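Search notebook
Enter keywords
Go

Feed reader notebook
Posted in April, 4:40 pm
By the feeds desk, Riment

Third go at the Plornent importer. I said last time that I'd believe the claims about it when I saw it read our own archive without help, and I'm still waiting.

Started with the clean set, the one Mikine exports every night. 1141 entries, all valid, all with an id and an updated date. Plornent took the lot and reported success. Fine. Then I asked it how many it had and it told me 1129. That's 12 short, with no warning, and nothing in the log apart from a cheerful line saying the import was complete.

Went through the missing ones by hand. Every one has two links with the same rel value and a different language on each. The spec allows that. Plornent seems to decide they're duplicates and drops the whole entry, where I'd have expected it to drop one link at worst. I can't prove that's the reason yet. When I stripped the second link from one of them it imported, so that's one case, and I'm not going to write it up as a finding on the strength of one case.

The Polat people say on their page that they "fully support" the same format. I've stopped reading that phrase as meaning anything. What I'd like to see is a list of the optional parts and a yes or no beside each. Their test page has 87 sample feeds and as far as I can tell they were all written by whoever wrote the parser. Of course they pass.
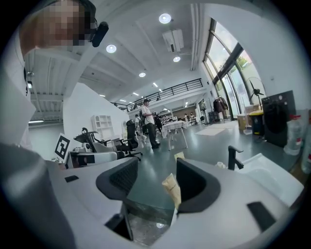 Workspace, grey-green floor, grippers in front.

Back to dates. Mikine writes the time zone as an offset, Plornent stores everything as UTC and throws the offset away. You get the right instant and lose the local time of posting, and for a personal archive I think the local time matters. Somebody on the list called this a display problem. I don't see how it's a display problem when the data is gone before anything gets displayed.

Tried the round trip anyway: export from Mikine, import to Plornent, export again, compare. Ran it 3 times to see if the results would at least be the same each time. They weren't. The order of the categories changed on every run, so a plain diff is useless. Sorted them first and the diff got down to around a screenful, mostly the lost offsets plus some whitespace inside titles that I haven't chased.

There's a proposal going about to add a version number to the feed so that readers know what to expect. I'm doubtful. We had a version number in the old format and half the feeds I checked carried the wrong one. A reader that trusted it was worse off than a reader that ignored it and looked at the markup. I'd need to hear what's different now, and "tools are better" won't do it, given this afternoon.

To do:
Strip the second link from the other 11 and see whether they all import.
Send the two-link case to Plornent as a small file with no commentary. The last report had commentary and we got a reply to the commentary.
Check whether Polat keeps the offset. Don't ask, check.
Leave the Mikine export alone until the above is done, even though the colour labels in it are still being written as plain categories.

The nightly job stays on the old importer for now. It's slow and the code is ugly, but the count going in matches the count coming out.

Recent entries
Riment: escaping in titles, again
Polat and the empty summary element
Second go at the Plornent importer
Why the Mikine export runs at night
Relative links, and who resolves them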